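Print this item | E-mail this item

Hands or grippers? Notes from the Plilel bench

April 21, 2020

So I finally got to spend a good stretch of time with the two hand models we've been arguing about since March, and I have opinions! All of it was in the simulator, so please keep that in mind before you write to me.

We ran the plain two-finger gripper first, 400 tries at moving food between plates, and then 400 more with the five-digit hands on both arms. The gripper put things where they belonged 441 - no, sorry, that's the total for both! The gripper's own share was 268, and the hands got the other 173. Yuzhen Pan has the full log if you want to poke through it.

I expected the hands to do better than that. They look great, and Lerato Nkuna did lovely work on the finger joints, but there are so many more ways to go wrong (a thumb that closes too early, a pinky that nudges the plate). The gripper just goes down and squeezes. Boring, and I kind of love it.

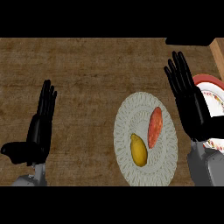 My favorite part is still the start pose, fingers up and together, because it keeps the fingertips well clear of the plates while the arms settle. Riaan Kekana wants them curled before the reach and we're going to try it his way next. I'd also like to slow the thumb down a bit and see what that does with rounder food.

If you have a Skerneo controller sitting around and can spare it for a couple of weeks, come find me or Riaan. We'll bring it back, promise.

Print this item | E-mail this item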